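About Our Club

Hi, and welcome! I'm Sheena Purves, and I've been mentoring the Sirko Robotics Club since back when we were five kids and a borrowed soldering iron in the corner of the Mosen School library. We've grown a bit. These days we have our own room (326, up the stairs and follow the noise), a drawer full of screws that nobody has sorted in years, and a group of students who'd stay until midnight if we let them.

What do we do all afternoon? Well, mostly we teach grippers to pick things up. 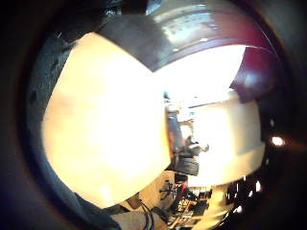
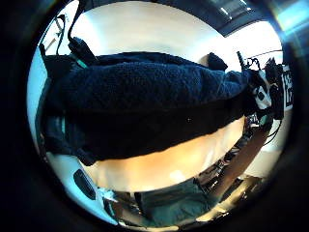

The big project right now is called Zundier. It started last June, when Rajeshwari Salian came in with a sketch of a gripper you hold in your hand, with a camera riding along on it, and asked if we could use something like that to show a robot arm how to do small chores. I said sure, how hard could it be? Pretty hard! Our first version fell apart every time somebody squeezed the handle, and the second one was so heavy that my wrist hurt for a week. The third one works, mostly, and the students have been collecting demonstrations with it ever since. Our goal for the school year is 3,000 of them, and there's a paper chart by the door where everybody adds their own.

Pascal Engelhardt looks after the electronics side and teaches the beginners to solder. Geetha Nambiar runs our programming evenings, and she's the one to ask if you've never written a line of code and feel nervous about it (so did I, I used to teach geography). Krishnamoorthy Kamath keeps the printers going and is very, very patient about tangled filament.

We also go to the Plulitz Open every spring, a regional meet where school teams bring whatever they've been building and run it in front of judges. Last year we came home with 3 ribbons and one broken wheel, and I still think the sorting task was a lot harder than it looked on paper. We're already arguing about what to bring next time. Rajeshwari wants to fold towels. Pascal wants anything except towels.

New members can join at any point in the year. You don't need your own laptop or tools, and you don't have to be good at math! We meet after school at 3:30, and snacks are on the shelf outside, please eat them out there. If you're a parent and want to see what's going on, just come up and knock loudly.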